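Marty Two-Arm Garment Cell: Setup and Care
Sold and supported by Drosero

Marty is our small enclosed cell for cloth handling, and it has been the friendliest thing on our shop floor for a long while now. Both arms come bolted to one aluminum rail across the front, so you don't have to line them up yourself (a job that used to eat a whole morning, as Benoît Charpentier will happily tell you).

Getting it running
Set the cell on a level bench that can carry 300 pounds, and leave yourself room to reach the rail with a hex key. Check the screws on both mounting plates before you power anything up, and again after the first 11 hours of work. Then run the homing routine one arm at a time, left first, with the floor clear.

Looking after it
Lint is the great enemy here! Towels and cotton shirts shed more than you'd ever believe, and it finds its way into the gripper fingers and the vent slots under the rail. Brush the slots every week and wipe the wrist camera lenses with a dry lens cloth. Fingers are good for 700 hours; swap both sides of a gripper together. 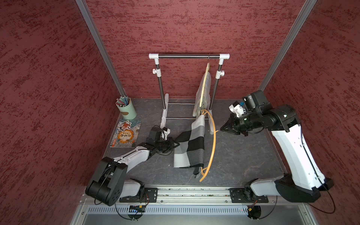 Cables deserve a slow look too. Move each arm by hand through its full reach with the power off, and watch for anything that pulls tight or rubs at a joint. If a cable has gone stiff, order the Hindonar set and change the whole run.

Spare fingers, cable sets and plate screws ship from our Clindusska warehouse. For repairs, write to Inès Gaillard at the service desk and tell her which arm is giving you trouble, left or right.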